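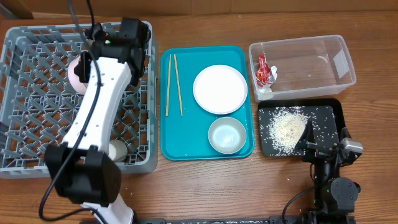
Why on earth would you start beginners on dinner dishes, one of the parents wanted to know at our last open evening, when every other club in the county is building little cars that follow a line? I have been thinking about that question all month, and I'm still not sure I gave a decent answer at the time (I had a mouthful of cookie).

Cars are great fun! We did them for two years and I would happily do them again. But the kids at Werno kept asking when they'd get to work with arms, and once we had a pair of them bolted down, what they wanted to try was chores. Set a place on the teal tray. Put a bowl in the dish rack. Do something sensible with rice, which was their idea and which I agreed to in a weak moment – I am still finding grains in my shoes.

We have 16 students this term, split into two groups, and each group gets 8 practice sessions before the Sergate meet in February. The tray group has the chopsticks to worry about. They're thin, they roll, and you have to come at them from just the right height. The bowls are a different kind of trouble, all curve and no handle, and there was a long and rather heated talk about whether to grab the rim or the side. Rim is winning for now.

My own job is mostly keeping the notebook. We write down every try, good or bad, and the Karnov group is up to 49 while the Le Roux group (they picked the names, don't ask me) has been slower and a lot tidier about it. I've asked them to swap notebooks next time and see if each can follow what the other wrote.

If you're a parent and would like to come by, we start at four and the door by the bike racks is open. Please bring rice. Uncooked!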